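Floncombe Short Courses
Caring for Hats and Small Accessories
Handout for Unit 3: Soft hats, from the hand to the stand

Please read this handout before the class and bring it with you. In Unit 2 we spoke about brushing and about dust. Now we come to the question which students ask me most often: how to pick up a soft hat, and where to put it afterwards.

1. Names of the parts

The crown is the part which covers the head. The brim is the part which goes around it. Where they meet there is normally a seam on a sewn hat, but on a blocked felt hat the crown and the brim can be one single piece. Inside, at this line, many hats have a sweatband. Please use these words in your notes, because "top" and "edge" will confuse your partner.

2. The stand

A stand for a soft hat does not need to be heavy. An open one, made of thin strips and rings, lets the air pass to the inside of the crown. A solid block keeps the shape more exactly, but it must be the right size. Before use, run a finger along every strip and feel for splinters, which can catch the lining.
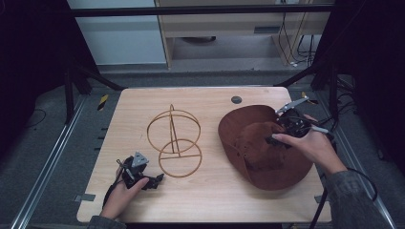
Put the stand on a flat table with enough free space beside it for the whole brim. Lay the hat down first, look at it from all sides, and only then lift it. A floppy brim will fold under itself if you hurry. When the hat is on the stand, turn it slowly until the front is facing you, and let the brim hang freely.

3. Crown or brim?

With a stiff felt hat, my advice is always to use the brim, with both hands. If you pinch the crown many times in the same place, the felt becomes thin there and may crack. With a soft cloth hat the rule is less strict. The crown can be gathered in a fold and lifted for a short moment, and afterwards you open the fold again from the inside with your fingers. 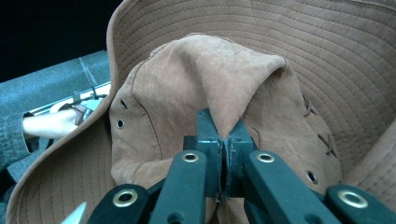
Iulian Costache
Course tutor, Textiles and Accessories

Look also at how the brim is sewn. Close rows of stitching give some body to a cloth brim, so it springs back better than a plain one. A brushed surface on the crown shows every rub, and you should stroke it in one direction only. Metal eyelets are for air, but keep a damp cloth away from them. Decorative lacing should never be used as a handle.

4. Practice in pairs

One student moves the hat to the stand and the other watches the brim. Then change places. Write down which part you held and whether any fold stayed in the crown.

Cleiton Teixeira will lend the stands to those who wish to practise at home. Ask him before the end of class. The written exercise for this unit is on page 57 of the workbook.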